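Friday at the Lillholm open day

Jan 4, 2019

I finally made it to the Flulteck open day out in Lillholm, after missing the one in July (car trouble, don't ask). If you've never been, it's the old mill building behind the bus depot, and there is parking, but you have to go all the way around the back and through a gate that looks locked and isn't. I did two laps before I figured that out.

I went for the robots and came home with a head full of rules! Flulteck does household handling work, clothes and bedding mostly, and the whole tour this time was about how they keep the work tidy and safe. I was a bit disappointed when I saw that on the sign-in sheet, but I ended up staying for both sessions and skipping lunch, so there you go.

The first session was on their house rulebook, which they call Bozkurt. It started out as one page taped to a door and now it runs to 40 pages, and they let us flip through a copy as long as we gave it back. A lot of it covers the hand-held grippers people use to show a robot how a job is done. You pick up a shirt with the gripper the way you'd want the robot to pick it up, and that gets recorded. Simple enough, and then you read the rules and see how many ways there are to mess it up.

A few I scribbled down on the back of my parking slip: look over the finger pads before every session and swap them when the edges get worn. Open the jaws all the way before you go in for a grab, every time, even when you're in a hurry. Don't pinch at a button or a rivet if there's plain cloth you could take hold of. And don't pre-smooth anything! They're really strict on that one. If the blanket is rumpled, you leave it rumpled, since a robot in somebody's house isn't going to get a nice flat bed to work on.
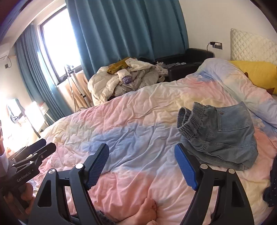 The other thing they kept coming back to was logging. Each try at a job gets written up, including the bad ones, and you are not allowed to throw out a drop or a fumble because it looks embarrassing. They showed us the tally for one job, a batch of pants and jackets: 454 tries recorded, 427 kept. Every one of the 27 that got tossed had a reason next to it in the log, stuff like "wrong item tag" or "recording stopped early." I liked that a lot. At my old job we'd have just deleted them and gone home.

There was a good argument in the Q&A over privacy. A woman behind me wanted to know what happens when there's mail on a table or a family photo on the wall, and the answer was that you check the room first and put away anything with a name or a face on it. She didn't think that went far enough and I'm kind of with her. They said the next version of the rulebook has a longer part on it. I'll believe it when I read it, but they did write her question up on the board.

The second session was Flullano, their training course for new people, and we got to try a gripper ourselves. My turn was a dish towel. I got it on the third go, and was told off (nicely) for letting my sleeve hang down by the linkage. Roll up your sleeves if you go, it's in the rules! My wrist was also sore by the end, so I can see why they make people take breaks.

Coffee was free and pretty bad, the cinnamon rolls were great. The upstairs rooms were closed off this time, which was a shame, and the elevator was out too, so call ahead if stairs are a problem for you. I've put my name down for the next one.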